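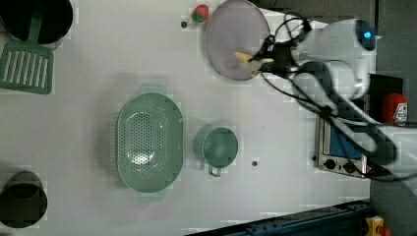 2. Progress on tabletop manipulation, April reporting period

Work under the Mostyn grant continued on schedule. The aim of this part of the project is to find out whether a single control policy can handle small objects on a kitchen tabletop when pots, a colander and other items are also within reach of the arm.

2.1 Method

The team recorded 1,071 demonstrations at the Trando laboratory. Each one covers a single task, such as grasping a small object on a plate. The larger items were moved between sessions so that the policy would not learn fixed positions. Recordings were reviewed by Carla Smadi before they were added to the Etel training set, and 14 were removed for incomplete labels.

Two versions of the policy were trained. The first uses the overhead view alone. The second also receives the joint positions of the arm.

2.2 Results to date

Each version was given 100 trials with layouts absent from the training set. The version with joint positions performed better on objects placed near the rim of a plate, where the overhead view gives little information about finger height. Both versions performed well on objects in the open part of the table. Full tables will be supplied with the final report.

2.3 Difficulties

Motion blur at higher arm speeds reduced the quality of position estimates. Arm speed was lowered for the later trials, and a shorter exposure setting is being tested.

2.4 Next period

The team will repeat the trials with the Dramuvach control software and add tasks that use the slotted spatula and the measuring cup. No change to the approved budget is requested.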